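Session 4: Clearing a Worktable, Pens First and Cables Last
Handout for the home and workshop organizing evening course, Gristbridge Adult Learning
Prepared by Mereana Tautahi

Welcome back, everyone, and thank you for the lovely tables you tackled after last month's session (I read every one of your write-ups, some of them twice!). Tonight we stay with small things: pens, markers and the cables that end up living among them. I know it sounds like a modest subject for a whole evening, but I've been sorting desks for 17 years and I still find that the little things are what wear people out.

Let's begin with pens. Choose one upright bin, put it toward the back of the table where your sleeve won't catch it, and stand everything in it that writes. Caps up, please. A strong-colored bin against pale wood is a great help, as your eye goes straight to it when your hands are full.

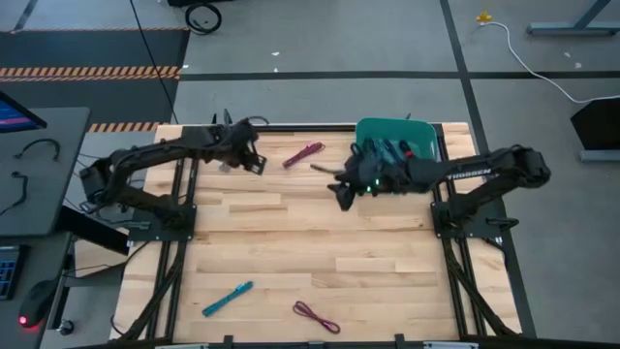 Now, the order. I like to take the pens and markers before I touch any cable, and I take them one at a time. Grabbing a fistful feels faster, but then you're standing there picking out the ones that landed sideways. If a pen is dry, set it apart and keep going — testing is a separate job for the end. Those of you who were in the February group will remember the Mendonça tray, with its 46 ballpoints, and how long we spent scribbling before a single one was put away.

Cables come next. A soft braided cable will usually show you the curve it wants if you let it hang from one hand for a moment. Follow that curve, make loops a little wider than your palm, and don't pull them snug. Then put one strap across the bundled part, near the middle, and leave the connector on the outside where you can find it. Dolta straps and Dastix straps both do the job; I buy whichever is cheaper. 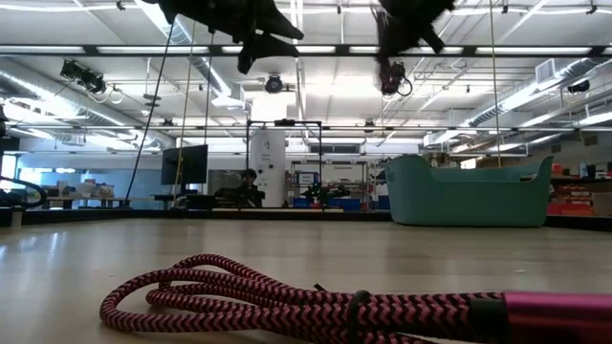 Fig. 2. Braided cable in loose loops, strapped near the middle of the coil.

A word about winding around the elbow, which my father did all his life and which I did too until somebody kindly stopped me. It puts a twist in every turn, and the cable comes off the shelf in a knot. Over-under coiling is better for anything long. For a short desk cable, plain loops are fine.
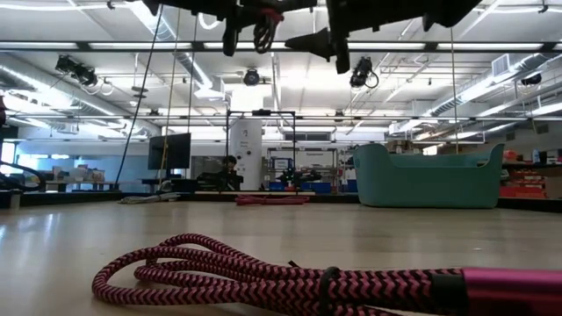

For homework, pick one surface, give it around 40 minutes, and write down what you put where. Leave drawers alone this time, however much they call to you! Bring a cable you've been avoiding, and we'll coil it together before the tea break.

3 comments

Chathurika Samarakoon
Did the kitchen desk last night and the pens took me longer than the cables. Can scissors go in the same bin?

Mereana Tautahi
They can, Chathurika, points down — though I'd give them their own cup if you have one to spare.

inkdrawer1492
My elbow-winding days are over. Is the tea break still at 7:30?

We use cookies to remember your settings and keep this site running. Accept | Manage preferences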